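What We Did All Semester: The Stanciu Street Sleep Diary Project

OK so our group picked sleep because all of us were bad at it. The official question was: do students who live in the Stanciu Street dorm sleep less on nights before a morning class, and does what they eat and drink in the evening have anything to do with it? The unofficial question was whether I could get through a Tuesday lab without putting my head on the desk (no).

We asked people to fill in a paper diary every morning. Bedtime, wake-up time, coffee, naps, screens, and a line at the bottom for anything weird. By the time we stopped in May we had 3,822 diary lines typed up, and I typed way more than my share of them, which I am putting in writing!

The first version of the diary was a mess. We had a box that said "quality of sleep" with no scale, so people wrote things like "fine" and "meh" and one person drew a cloud. I rewrote it over a weekend with a proper scale and sent it to everybody in the group for comments.
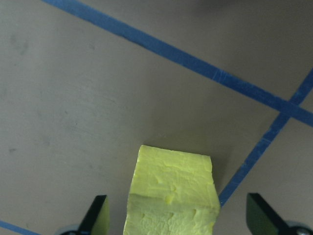 Anatole Chauvin wrote back that the scale was OK but the naps question was still broken. If a person dozes off at 5 p.m. and wakes up at 9, is that a nap or is that the night? He wanted a cutoff, and he wanted it printed on the sheet so people wouldn't have to guess.

He was right, and I was kind of annoyed. We settled on this: anything that starts before 8 p.m. is a nap, no matter how long it goes. It made some people look like they hardly slept at night when they'd had a huge nap before dinner, so we added a total column too.

Then came the typing. We used Trusa for the spreadsheet at first and moved to Vurken halfway through, and the move scrambled every bedtime after midnight. 12:30 a.m. turned into lunchtime. I found it on a Sunday and fixed 300 of them by hand before I figured out there was a formula for it.
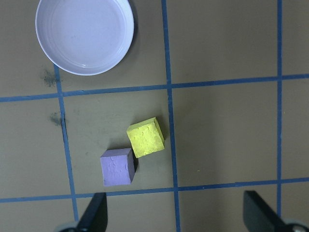
Once the times were clean the main result was pretty easy to see. People did sleep less before a morning class, mostly from waking up earlier. They went to bed at close to the same time no matter what! I really expected them to turn in early at least a little. Coffee after dinner didn't show much, but hardly any of our coffee drinkers ever skipped it, so there wasn't a lot to compare.

Stuff I would change: get the diaries back every week (2 people lost theirs and filled in the whole thing from memory, and we had to toss those), ask about roommates, and test the sheet on a few friends before printing a giant stack. Also I'd like to do the fall, when it gets dark early.

The blank diary and the cleaned-up spreadsheet are in the Ulluvus folder.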